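Two Hand-Held Grippers, One Messy Table
March | by Ndlovu

I collect manipulation demos at home for Restent, which means I spend my evenings picking up groceries with a pair of motorless hands while the robots these demos are meant for presumably rest. Last month I swapped my old kit, a Kesden, for a pair of GenRobot.AI grippers, and I have now put in 13 sessions with them.

Grip first. The pistol-style handle sits well in the palm, with my thumb resting on top. The Kesden had a straight bar like a bicycle pump and gave me a cramp by the tenth pick. With these I got through a session of 1626 picks spread over a weekend, and could still open a jar after.

The fingers open wide enough for a mango, which I use as my upper limit for fruit. Carrots are easy if you come at them across the middle. A milk carton on its side is harder. Grab it too low and it swivels, and you get a fine recording of a person chasing milk across a checkered tablecloth.
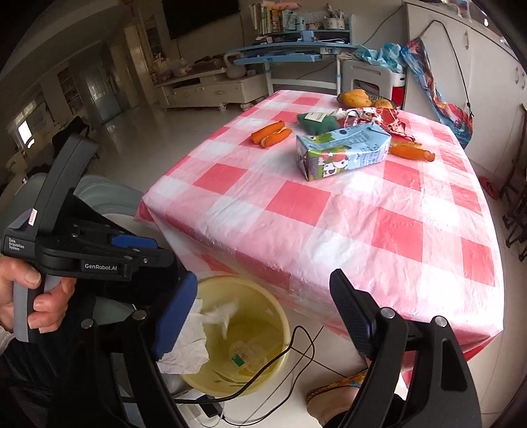 What I didn't like

The cable. It loops down to the floor and it has opinions about chair legs. I've taken to clearing a path before every session, then forgetting, then clearing it again.

Soft trash is also a pain. Tissues come up three at a time or not at all, and snack wrappers slide off if you only catch a corner. The Kesden was a little better at this, I hate to say, thanks to its narrower tips.

They're bulky, too. With both hands working near the table corner I knock the uprights together at least once a session. So far only my pride is dented.

Would I go back?

No. My old kit cost me 3499 secondhand and lives in a closet now. For fruit, cartons and anything with a bit of shape, the new pair wins easily. If your whole job is tissues, borrow before you buy.

Comments

ostdale_bench: Same trouble with wrappers here. Try pinching from above, tips nearly vertical. Slower but it works.

pickandplace10: Any wrist pain on long days? My Kesden did me in.

Ndlovu: Less than before. Forearm gets tired first.

Contact | © Ostdale Bench Notes | Back to top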